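Clerby serving trays and kraft donut boxes

Review by Citlali Becerra

I bought these for a donut table and I'm a little in love. The set is two big trays with cut-out handles, and I added a pack of the small open boxes with printed liners. A donut drops into one and suddenly it looks like it came from a real bakery counter! The liner paper says YUMMY and SMILE in red, and it makes even a plain red-orange glaze look like a treat.
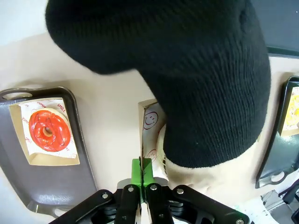
The trays

Big, dark, raised edges, rounded corners. The handles are proper ovals you can get your fingers into – my old Ninby tray had slits that pinched. The glossy finish does catch every overhead light, so expect glare in your photos. For carrying donuts over I still like a smaller black tray held by its short sides. It takes four in two rows, and the boxes can wait on the table between the big ones.
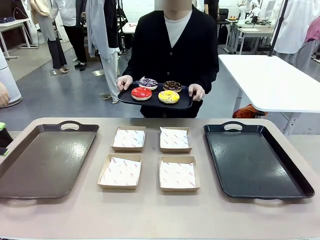 Eliseo Ayala wrote in to say he has had his since August and the finish marks if you stack them bare, so he puts a dish towel between them. Good tip, and I've started doing the same.

The boxes

They come flat and fold up fast (I did 6 while the coffee brewed). Open tops mean sprinkles and drizzle stay put, and you can see which flavor you're grabbing. I'd skip them for anything that has to travel, though. Set the liners in first, then the donut.

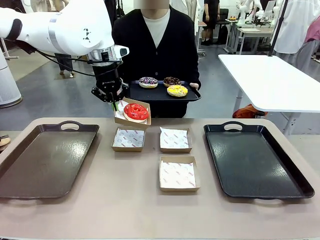
Last updated: Sep 21, 2026

I'm giving the trays 5 out of 5 and the boxes just a hair less, only for the lack of a lid. Would buy both again – and probably will before the next party.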